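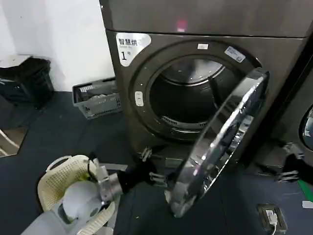
# Flultgate — Greifplanung und Türerkennung für Waschsalon-Trockner

Schön, dass du hergefunden hast! Flultgate ist der Teil unserer Software, der einem Roboterarm sagt, wo bei einem Frontlader-Trockner die Öffnung sitzt, wie weit die Tür aufsteht und auf welchem Weg der Greifer in die Trommel und wieder heraus kommt, ohne irgendwo anzustoßen. Angefangen hat das Ganze im August als kleines Skript von Iolo Landeg, inzwischen sind es vier Pakete und eine Datensammlung, und weil immer öfter Leute danach fragen, steht jetzt alles etwas ordentlicher beisammen.

## Was drin ist

- `ulten/` — Wahrnehmung. Schätzt Mittelpunkt, Radius und Neigung des Öffnungsrings sowie den Türwinkel.
- `gethin/` — Bahnplanung. Nimmt die Schätzung von Ulten entgegen und sucht eine kollisionsfreie Bahn für Arm und Greifer.
- `zillincombe/` — die Ablaufsteuerung, also der Zustandsautomat, der die beiden anderen der Reihe nach aufruft.
- `tools/` — Abspielen, Beschriften, Umrechnen und allerlei Kleinkram, der sich über die Wochen angesammelt hat.

## Der Datensatz

Zum Paket gehören 2.807 beschriftete Einzelbilder für das Training und 984 weitere zum Prüfen. Die Prüfbilder stammen aus Durchläufen, die im Training nicht vorkommen; bitte mischt die beiden Teile nicht, auch wenn es verlockend ist, ein paar Bilder mehr zu haben.

Beschriftet sind jeweils der Öffnungsring, die Türkante, die Trommellippe und, soweit sichtbar, die Beschläge am Gehäuse. Körbe haben eine eigene Klasse bekommen (`korb`), egal ob sie auf dem Boden stehen oder direkt am Arm sind. Das war anfangs anders, und Gethin hat den Korb dann gern als Teil des Arms behandelt, mit recht abenteuerlichen Bahnen.

## Worauf man achten sollte

Am meisten Kummer macht die Tür. Ein Rahmen aus spiegelndem Metall liefert im Tiefenbild Löcher und Phantompunkte, und wenn er fast hochkant zur Kamera steht, bleibt von dem großen Kreis nur ein schmaler Bogen übrig. Ulten passt deshalb zuerst den dunklen Ring der Öffnung an, der viel gutmütiger ist, und leitet die Tür danach von der Scharnierseite her ab. Wer einen anderen Maschinentyp anbinden möchte, trägt die Scharnierseite bitte von Hand in `maschine.yaml` ein.

Auch die Trommel selbst glänzt. Die Punkte auf der Rückwand verwerfen wir komplett und nehmen für die Tiefe einen festen Wert aus derselben Datei. Das ist nicht elegant, aber es läuft seit Wochen ruhig.

Aufkleber auf der Front darf man gern als Orientierung nutzen. Die Maschinennummer lesen wir allerdings nicht aus dem Bild, sie wird beim Start übergeben:

```
flultgate start --maschine 1 --langsam
```

Mit `--langsam` fährt der Arm in Türnähe nur mit einem Viertel der Geschwindigkeit. Für die ersten Versuche möchte ich das jedem sehr ans Herz legen — der Not-Halt gehört trotzdem in Reichweite.

## Offene Punkte

- Halb geöffnete Türen werden noch zu oft als ganz offen gemeldet.
- Das Neuplanen dauert zu lange, wenn der Korb sich gegenüber dem Arm verschiebt.
- Weiche Kabel am Handgelenk fehlen im Kollisionsmodell; zurzeit behelfen wir uns mit einem großzügigen Zylinder.

Fehlerberichte sind herzlich willkommen, am liebsten mit der Aufzeichnung und der verwendeten `maschine.yaml`. Fragen zur Beschriftung beantwortet Iolo Landeg.

Zuletzt überarbeitet: So., 31. Oktober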